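In defense of the ketchup on the plate

Opinion – by Aldana Gaete
28/12/2023 | 7 comments | 99 shares

Every manual of good housekeeping I have read wants the table cleared before the cooking starts. I do not agree, and I will try to say why without being rude to tidy people.
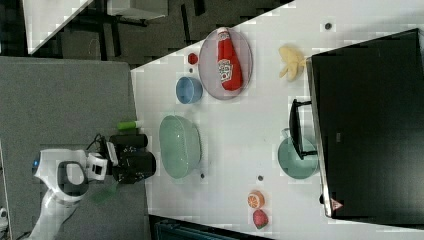 My grandmother in Kotgate kept her bowls out all day. She cooked for many, and a bowl inside a cupboard was for her a bowl that did not exist. When I set up a kitchen table I follow her, and the bottle gets a plate under it. 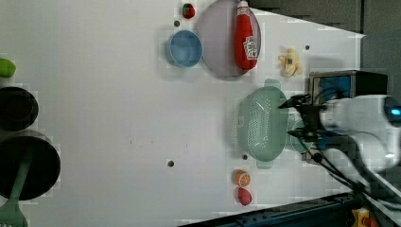
Colander in the middle, ketchup on its plate, toy fruit at the sides.

Esther Okoth wrote to me that this is only laziness with a nice name. Maybe. But children learn a kitchen by seeing it, and toy fruit next to a real colander teaches more than a closed door. 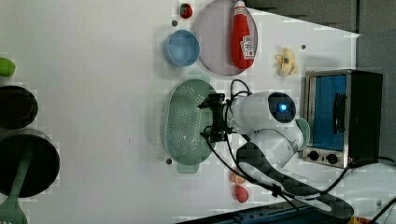
PADUSCOMBE HOME & TABLE CLUB | Opinion pages

I accept one rule from the other side – space must stay free near the oven. Apart from this, let the things lie where the hand will look for them. 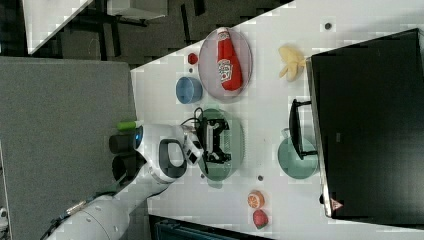
Mutua Lukumay puts everything away 2 times a day, and then he asks his wife where the small bowl is. I prefer my table, and I will keep it.

Share this | Print

Recent items
- Bakari Ogola: Why I gave up my big pan
- Ningsih Pillai: Drying racks, a complaint
- Letters from October

Contact the club | © Paduscombe Home & Table Club | Back to top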